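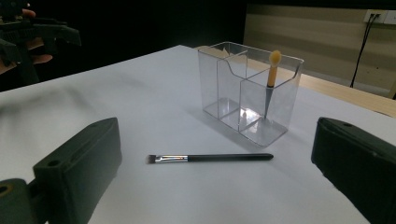

# Are clear acrylic make-up organisers worth it, or do they just look good in photos?

**Posted in:** Bathroom & Dressing Table > Storage

**beige_by_default**

I've been keeping my brushes in a mug for years and it's fine, except that it isn't, because anything short disappears down the side and I end up tipping the whole lot out when I'm late. So I've started looking at the see-through acrylic organisers and I'm not convinced by any of what I'm reading.

The one I keep coming back to is made by Vodeso. It's the kind with a tall part at the back and a wider, lower part next to it with a scooped front. The listing has over 4000 reviews and I have read far too many of them. A suspicious number say "so sturdy and elegant" in more or less those words. Then there are the one-star ones, which are all about cracks in the post. Very little in between, so I don't know what it's like after a few months on a normal dressing table with normal dust.

Things I want to know from people who own one (any make, I'm not fussy):

- Does it scratch? Every clear plastic thing I've ever bought has gone cloudy. Phone cases, picture frames, the salad drawer in the fridge.
- Do brushes stand up in it or do they all slump to one side? The product photos show it packed so tightly that nothing could fall over if it tried.
- What do you do with sponge applicators? I have some of the ones with a sponge tip on a stick and I don't like the idea of the tip rubbing on the wall and leaving foundation all over it.
- Are you meant to wash brushes before they go in? I do mine when I remember, which isn't often. I usually leave them lying flat on the table afterwards and I've been told both that this is right and that it ruins them.

My table is white and gets the light from the window, so whatever I put on it will be on show. I don't want to spend money on a box that I then have to clean more often than the make-up itself.

I'm also a bit put off by the word "acrylic" being used as if it means something better than plastic. Is it better? Or is it just what you call plastic when you want to charge more?

---

**thirdshelfdown**

Had one for a couple of years, not the Vodeso but a Hakus, which from the shape of it could have come out of the same factory. I'll try to go through your points because I had the same doubts and most of them were fair.

**Scratching.** Yes, it scratches. Anyone who says theirs hasn't is keeping it in a cupboard or isn't looking very hard. Mine has fine marks all over the floor of it where brush handles go in and out, and one long one down the front where I wiped it with a dry kitchen roll with powder still on it. That was my own fault. The powder is gritty, shimmery stuff especially, and if you rub it about on clear plastic you are more or less sanding it. Rinse first, then wipe with something soft. The sides have stayed quite clear because nothing touches them.

You stop noticing the marks on the bottom. The light bounces around in there anyway so it all looks a bit glittery on a sunny day and you can't tell scratch from shine. On a grey day in January it looks like what it is, a plastic box that's been used.

**Cloudiness.** Separate problem. Mine went dull in one corner and I'm fairly sure that was brush cleaner, the sort with alcohol in it. I'd put a brush back too soon after spraying it and a drop sat in the bottom. Acrylic doesn't like alcohol, and it doesn't like nail varnish remover at all. Don't use window spray on it either unless you've read the back of the bottle. Washing-up liquid and lukewarm water is all it needs. The leaflet that came with mine recommended a special polish sold by, surprise, the same company. I have never bought it.

**Standing up.** They lean. If you've got a wide compartment and only a few things in it, they'll all tip over to whichever side they fancy. A single applicator in the wide part will lean too, though it won't fall out as long as the wall is high enough to catch it. If yours are long, use the tall compartment for those and save the wide one for stubby things and tubes. People fill the bottom with glass beads or rice to hold everything up. I tried beads for a while and hated it. They get coated in powder, you can't wash them easily, and a brush pulled out in a hurry brings a few with it. I've still got one somewhere under the radiator.

A cheap fix is to cut a bit of clear hair elastic or a strip of soft foam and make a smaller "room" inside the big one. Looks worse, works better.

**Is acrylic better than plastic?** It is plastic. It's usually clearer and stiffer than the bendy kind you get in pound shops, and it doesn't go yellow as fast. It is also more brittle, hence your one-star reviews. Drop it on tiles and it will chip at a corner or let go along a join. So no, you're not imagining it, the word is doing some work. But I'd still take it over the thin stuff, which bows outwards when you fill it.

What I would do before buying: measure your longest brush and your shortest. The listing sizes are always for the outside, and often only the tallest wall. That dip at the front of the wide part looks nice and lets you get your fingers in, but it means the front is a good deal lower than the back, so short things are easy to grab and long things look as if they're about to dive out. Mine haven't, for what it's worth.

I'd give it 4 out of 5 if it cost half as much.

---

**pfeiffer_fan**

Get the Pfeiffer one, it's much better quality, I've had it ages and not a single mark on it. Heavier too. You get what you pay for.

> **beige_by_default:** Do you keep it out on the table? And is there anything in it?

> **pfeiffer_fan:** It's in the spare room, I mostly use it for cotton buds

> **beige_by_default:** Right. Thanks.

---

**rinse_and_repeat**

I'll leave the box to others and talk about what goes in it, as I think the washing question is the one that matters. For background, I used to do make-up for weddings and school productions. I never had a lovely clear organiser. I had a roll-up canvas thing and a lot of kitchen towel.

**Drying brushes flat.** Whoever told you flat was right had it right. Lay them down, on their side, ideally with the bristles just over the edge of the table or on a folded towel so air gets round them. What ruins them is standing them upright while they're still damp, bristles at the top. The water runs down into the metal collar, gets at the glue, and in time the head wobbles or starts shedding. You'll also get lifting paint on the handle just below the metal. So the order is wash, squeeze, reshape, lie flat, and only once it's properly dry does it go in a pot, clear or otherwise.

Small flat brushes with short bristles dry quickly. Big fluffy powder ones need overnight and sometimes more than that. If you press the middle of the head and it's cool, it's still damp inside.

**Sponge tips.** I'd be more careful with these than with brushes. A sponge holds on to product and water both, and if you stand it in a closed tub it'll start to smell. An open-topped organiser is all right so long as the tip is up in the air above the edge and not squashed against the side. Stick end down, sponge end up. If the stick is too short for that, lay it somewhere it can breathe. And they don't last for ever! I've seen people defend a sponge that was more crack than sponge. Once it won't come clean or it's starting to tear, bin it.

Yes, it'll leave a smear on the wall if it touches. A smear on clear plastic is at least one you can see, which I'd count in favour of the box. In your mug you'd never have known.

**How often.** The packet will say weekly or after every use. I don't believe most people do that at home and I'm not going to pretend I do. Anything used with cream or liquid, I wash often. Eye brushes too, because eyes. Powder brushes wait longer. A dirty brush in a clear box does nag at you slightly, so you may find you do it more.

One thing I'd be wary of is the gadgets. Gena do a spinning brush cleaner that holds 700 ml of water and claims to have a brush clean and dry in moments. I borrowed one. It flung a fair bit of it up the bathroom mirror and the brush was still damp in the middle when I pressed it. A bar of mild soap and the palm of your hand is perfectly good. Mine must have had 100 washes that way, the older ones, and the hair is fine.

I do disagree slightly with the answer above about the foam strip. Foam soaks up whatever drips and then you've got a damp ring round your handles. If things lean, let them lean.

> **thirdshelfdown:** Fair point on the foam. I take mine out when I wash the box but I can see most people wouldn't bother.

> **beige_by_default:** This is helpful, thank you both. I hadn't thought about the glue, and I've got one brush with a wobbly head that now makes sense. I'm still not paying full price for a plastic box. I'm going to try the back half of the table with the mug for the long ones and nothing else out for a bit, and if a Vodeso turns up second-hand without a crack in it I'll have that.

> **rinse_and_repeat:** For the wobbly one, take the head right out if it'll come, let everything dry, then a dab of waterproof glue inside the collar. Leave it lying down overnight. It doesn't always hold, so only try it on one you'd otherwise throw away.

> **thirdshelfdown:** And if you do go second-hand, run a fingernail down the joins before you hand over any money. Small cracks are hard to spot on clear stuff but you can feel them.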